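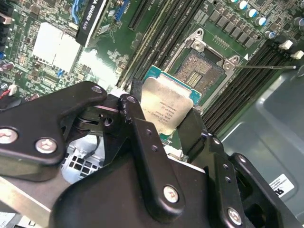 Processor beside the open socket, load plate up and lever out to the side.

Search this collection Enter keywords Go

# Vallora Desktop Assembly Set

Welcome, and thank you for taking a look at Vallora! This is the README for a collection of pictures and notes on one small job that most people who work on desktop computers know well: getting a processor into its socket. We have tried to write it so that you can find your way around even if you have never had the side off a computer (and if you have, please feel free to skip down to the folder list, we won't be offended).

Vallora was put together at the Traverberg workshop and is looked after by the Schwerdtfeger bench group. Last revised Dec 14, 2019.

## What is in it

The set holds 1274 still pictures, sorted into 5 folders, plus a plain text file of bench notes for each folder. The pictures are mostly of two sorts. The close ones let you look right at the chip and the socket, with the gold contact pins showing when the load plate is up. The wider ones take in the whole case lying on its side, and they are the ones to use if you want to know where the socket sits compared with the memory slots and the expansion slots.

Folders:

- case_open
- chip_in_holder
- chip_over_socket
- chip_seated
- lever_closed

The names are meant to say what they mean. If a picture could have gone in two folders, we put it in the earlier one. That rule took us most of September to settle on, and there are still a few pictures where you might reasonably disagree with us.

## About the contact pins

A word on handling, for anyone who means to follow along with parts of their own. In a socket of this kind the pins are on the motherboard and the chip itself has flat pads underneath. The pins are very fine and they bend at a touch, so keep fingers, sleeves and screwdrivers well away once the plate is open. Hold the chip by its edges. Find the small triangle on the board by the socket, find the matching mark on the chip, line the two up and set the chip straight down. It should need no pushing at all. If it rocks, lift it off and look again before you go near the lever.

We keep the plastic socket covers in a jar and put one back whenever a board is going to sit for a while, and we'd gently encourage you to do the same!

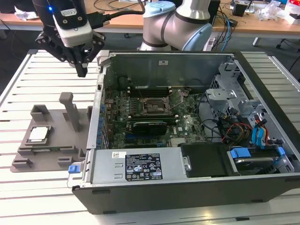 ## Bench and case

The wide pictures come from the slatted white table. The desktop case is laid flat with its side panel off, so the motherboard faces up and you can see down to the socket without leaning over a wall of sheet metal. Laying it down also makes life easier for the chip, which only has to be lowered into place.

To the left is the gray 3D-printed holder. The processor rests in the pocket there with its metal side up, and "chip_in_holder" in the folder list refers to exactly that. The holder is our own pattern, named Steltley, and it has been through several versions. We are fond of it. If you print one, check the pocket with a scrap chip first, as printers vary and a tight pocket is a miserable thing to pry a processor out of.

You will notice a low-profile graphics card below the socket. We count the card as part of the case for labeling purposes, along with the blue clips by the expansion slots, and neither has a label of its own.

## Labels

Each picture has one line in labels.csv, giving the folder, the view (close or wide) and three yes/no columns:

- plate_open
- chip_visible
- socket_empty

Where a part was hidden and we could not tell, the column is left blank. Please don't read a blank as a no. The label file has 1313 lines, which is more than the number of pictures, and people do write to us about this. The extra lines are notes that begin with a # sign, and your reader should skip them.

## Known troubles

Metal heat spreaders shine, and in the close pictures the printing on the chip is often too faint to read. We did not label chip models for that reason, so this is a poor set for telling one processor from another. The first 800 file names also use a dash where the later ones use an underscore. We meant to fix it, and then found that people had already written scripts around it, so it stays.

## Using it

You are welcome to use Vallora for teaching, study or your own tinkering. Please mention the set by name, and do send corrections to the bench group, who read everything even when the answer is slow in coming.

Related items

Steltley Holder, print files
Vallora Memory Slot Set
Traverberg Bench Notes, September
Schwerdtfeger Guide to Socket Covers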